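Gripper bench notes, spring round

Quick one from the Hanham lab because the newsletter closes tonight and Sieglinde Meinecke has asked for it twice. We've been trying two hands on the same arm, same wrist camera, same pile of laundry-ish stuff. The Wornen is the parallel jaw most of you know from the bin work. The Fuchs is the many-fingered one that came in after the winter shutdown and sat in its crate far too long (my fault, the adapter plate was drawn wrong).

Setup first. Arm stays where it was, bolted to the end of the long bench. Controller is the Pomesov box, old firmware, please don't update it before July. Till Stüber wrote a short script that lowers the hand until the wrist force goes over a limit, closes, lifts, waits, puts down. No vision in the loop yet. The camera just records so we can look at why a grasp went bad.

Jaw results. Fine on anything with an edge you can get at. Rolled towels, folded cloths, sleeves hanging off the side of the bench, all good. Put a flat layer down and it skates. Gerd Hollmann put rubber on the pads, which helped the skating, but then the pads stuck to the cloth on release and dragged it half way across the table. Took the rubber off again. He wants to try a thinner one, has ordered it, we'll see.

Then the hand. Closing is set up so the fingers come down first and the thumb sweeps in after, which took a whole afternoon to get right. The controller wants to move everything together and you have to fool it with a delay on one channel. Svenja Eichhorn found the delay setting in a menu I'd never opened. 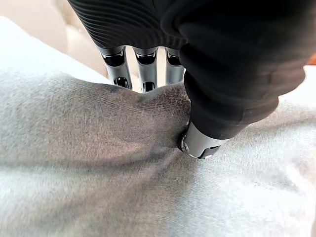
Cloth pinching is what I care about most this round and it's where the two hands really differ. The jaw needs an edge. The hand makes its own — push down, drag the thumb toward the fingers, and the material has nowhere to go but up. On the gray knit the fold comes up between the thumb tip and the fingertips, with creases running off from it, and that hump is what you want to see before you tell the arm to lift. If there's no hump, stop and go down again a bit lower. Saves a lot of time. We ran 30 tries on the gray and the hand missed 9, nearly all of them early on when the down force was set too low. Jaw on the same cloth, laid flat, we gave up counting.

Some things I don't like. Fingertips are smooth metal and on slick fabric they slide just like the jaw does. The open slots at the joints worry me with anything loopy, Till says he's had a thread caught once, I have'nt seen it myself. Also the thumb cover bunches up and I think it adds drag near the end of travel, because the motor current creeps up there. Eckhard Baumgart thinks it's the tendon and not the cover. He's going to run it with the cover off and log the current. Bets open, coffee stakes.

Camera notes. Wrist mount is good for seeing the contact but the hand blocks a lot — with the thumb closed you lose most of the right side. I'd like a second camera on a post at bench height. Svenja has one on her shelf, same lens, needs a longer cable. Lighting is OK as is, please leave the diffuser where it is, we spent ages on that and the cloth texture washes out if it moves.

Speed: the jaw is still far quicker. Around 2 seconds to close and lift, and the hand is nowhere near that with the delay in. For the bin work nothing changes, jaw stays. For flat fabric I'd go with the hand even at this speed.

Next: thinner rubber on the jaw, cover off test, then stacked cloths to see if either one can take only the top layer. If you have old t-shirts or dish towels drop them in the crate by the lab door. Clean ones please. Script and logs are in the shared folder under grippers, the newer of the two files is teh right one.

Questions or corrections: ask for Sieglinde at the Hanham front desk | © 2019 Hanham Lab News | Back to top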